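Régulariser par le travail : pour une procédure qui tienne ses délais

La régularisation par le travail occupe dans le droit des étrangers une place singulière. Elle reconnaît une situation que l'administration n'a pas autorisée, mais dont l'économie locale s'accommode depuis longtemps. Il est regrettable que le débat public la réduise à une question de chiffres, alors que la difficulté tient d'abord à l'instruction des dossiers.

Le cas du bassin de Brosby mérite examen. Sur 72 demandes déposées avec l'appui d'un employeur, 43 attendaient encore une réponse au mois d'octobre, certaines depuis plus de 11 mois. Durant cette période, le demandeur ne peut ni changer d'entreprise, ni signer un bail dans des conditions ordinaires, ni se déplacer sans crainte. L'employeur demeure pour sa part exposé à une sanction pour avoir conservé un salarié dont il a lui-même signalé la présence.

La société Esteves, qui intervient dans l'entretien de bâtiments, a ainsi renoncé à deux chantiers. Son gérant, Adelino Quintela, résume la situation en termes mesurés : « Nous avons fourni toutes les pièces. On nous demande à présent de les fournir à nouveau, parce qu'elles ont vieilli. »

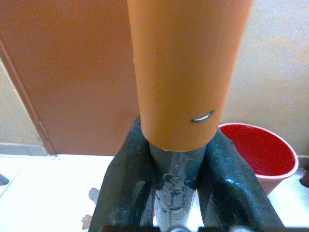
Un pouvoir d'appréciation trop large

Le pouvoir discrétionnaire du préfet a ses mérites, et sa suppression complète ne serait pas souhaitable. Il permet de tenir compte d'un parcours, d'une charge de famille, d'une interruption d'activité due à la maladie. Encore faut-il que son exercice soit prévisible. Or deux dossiers comparables reçoivent aujourd'hui des réponses opposées selon le guichet où ils sont déposés, et le silence gardé par l'administration – qui vaut rejet – prive l'intéressé de toute motivation immédiate.

Noeline Katene, juriste au sein de l'association Hitinus, propose qu'un récépissé autorisant le travail soit délivré dès que le dossier est complet. Cette mesure nous paraît raisonnable. Elle ne préjuge pas de la décision finale et mettrait fin à l'insécurité dans laquelle sont tenus salariés et entreprises.

Il conviendrait d'y ajouter la publication annuelle, par département, des délais moyens et des motifs de refus. Les services concernés font valoir le manque d'effectifs ; l'argument est recevable, mais il appelle une décision budgétaire et ne saurait justifier que la charge du retard repose entièrement sur les demandeurs.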